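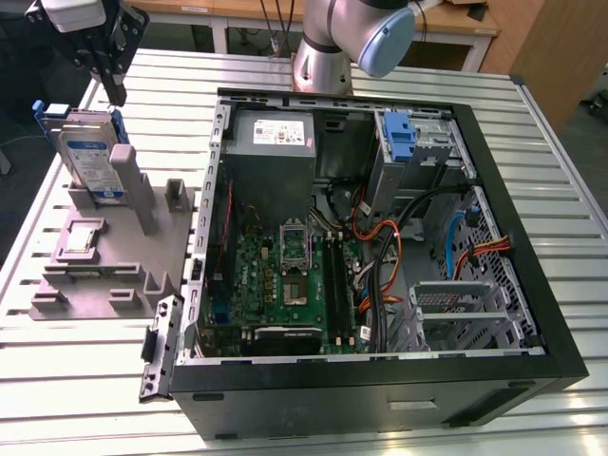

Lurdes Morais disse que não via razão para tirar as fontes de alimentação das caixas quando o computador ia inteiro para o mesmo destino, e pediu que isso ficasse escrito antes de se passar ao resto. Respondeu-se que o destino nem sempre é o mesmo: a Renis aceita fontes usadas em separado, desde que tenham a etiqueta legível, e a Drultisent só recebe a torre completa ou a chapa limpa. Ficou escrito.

Ata da reunião da oficina de recuperação de computadores
30 de junho de 2025
Sala de trabalho do rés do chão

Ponto um. Ata anterior
Lida e aprovada, com uma correção: onde se lia «placas gráficas» deve ler-se «placas de rede».

Ponto dois. Ordem de desmontagem das torres
Discutiu-se a ordem a seguir em cada máquina, porque os dois turnos têm trabalhado de maneira diferente. Assentou-se no seguinte:
A torre deita-se na bancada com o lado aberto para cima.
O disco sai primeiro, ainda com a gaveta de encaixe, e fica de pé no suporte de peças.
A seguir sai a memória. Depois o dissipador e o processador.
O processador vai para o recesso quadrado do suporte, com a tampa metálica virada para cima. Não se pousa na bancada.
Os cabos de alimentação desligam-se da placa pelo conector, sem puxar pelos fios.
A fonte fica para o fim e só se tira quando a ficha da máquina o indicar.

Perguntou-se se o fecho do suporte do processador deve ficar aberto ou fechado depois de retirada a peça. Houve opiniões diferentes. Decidiu-se que fica fechado sempre que a placa seja para reutilizar, com a tampa de plástico por cima quando houver. Nas placas para reciclagem é indiferente.

Ponto três. Discos
Os discos continuam a ser o assunto mais atrasado. Estão registados 806 e a lista de apagamento ainda não foi conferida desde fevereiro. Lurdes Morais lembrou que um disco sem número não pode sair da oficina, esteja apagado ou não. Todos concordaram.
Os discos que não arrancam vão para destruição. A Shevchuk mandou proposta de recolha, com preço por caixa. O preço foi considerado aceitável, mas falta saber se o certificado é passado por disco ou por lote. Fica o pedido de esclarecimento a cargo da secretaria.
As gavetas de plástico guardam-se à parte, separadas por modelo. Tem havido gavetas misturadas na prateleira de baixo e perde-se tempo a experimentar.

Ponto quatro. Processadores e memória
Os processadores retirados passam a ser guardados em tabuleiro com tampa. Há 20 tabuleiros no armário e considerou-se que chegam até ao outono. Não se escreve nada na tampa metálica com marcador, como aconteceu no último lote. Usa-se etiqueta no tabuleiro.
A memória ensaia-se antes de se arrumar. Os módulos que falham vão logo para a caixa das placas.

Ponto cinco. Bancadas e ferramenta
As ranhuras das bancadas de alumínio enchem-se de parafusos pequenos. No fim de cada turno passa-se o íman e depois o pincel. Foi pedido um segundo íman, que se aprovou comprar.
Faltam duas chaves de fendas no painel. Quem as tiver em casa ou na mala que as traga.
Foi sugerido que os suportes de peças passem a ter os lugares marcados com o nome da peça. Aceite, a experimentar primeiro num só.

Ponto seis. Entregas
O próximo lote vem da Stendcombe. São sobretudo torres de escritório, e a guia indica cerca de 1213 quilos. Não há espaço para tudo na sala, pelo que metade fica no armazém até se escoar o que está à entrada. O corredor tem de ficar livre.
Quem receber o lote confere os números de série pela guia no próprio dia. Da última vez a conferência foi feita uma semana depois e já havia máquinas abertas.

Ponto sete. Outros assuntos
Pediu-se que a janela do fundo fique aberta durante a limpeza com ar comprimido e que se use máscara. O aspirador precisa de saco novo.
Voltou-se ao assunto das fontes, a pedido de Lurdes Morais. Acordou-se acrescentar à ficha de cada máquina uma linha com o destino, preenchida antes de se abrir a tampa. Com essa linha, retirou a objeção.

A data da próxima reunião será comunicada por correio eletrónico, depois da chegada do lote.
Nada mais havendo a tratar, encerrou-se a reunião, de que se lavrou a presente ata.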